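Keltby owners, check your mail this week

Those of you who drive a Keltby Asetti have probably heard bits and pieces of this already, but I wanted to set it all down in one place before the phone calls start up again (and thank you, truly, to everyone who has called!). Keltby is recalling 2,954 of its Asetti wagons over a seat belt latch that can click shut without holding. Letters are going out now, and the fix is free at any Keltby dealer.

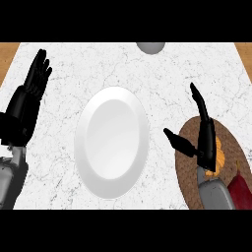 Can I keep driving the car until my appointment comes up?

Keltby says you may, as long as you give the belt a good firm tug every time you buckle up. If it slips out even once, leave the car parked and call the dealer, who will send a tow truck at no cost to you.

The work itself takes nearly two hours, and from what I hear the folks at Dixit Motors in Koltport are letting people wait in their cars in the lot if they'd feel better doing that just now. They have two bays set aside for it -- not a lot, I know, so do call early and be patient with whoever picks up. 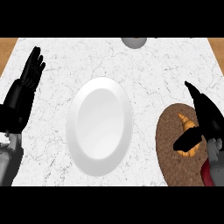 Bring the letter along if you have it, though they can look you up by the number on the dash if it has gone astray. Parts should be in good supply through August, and I'll pass along anything new in the next issue.

Wilma Munro
May 16, 2020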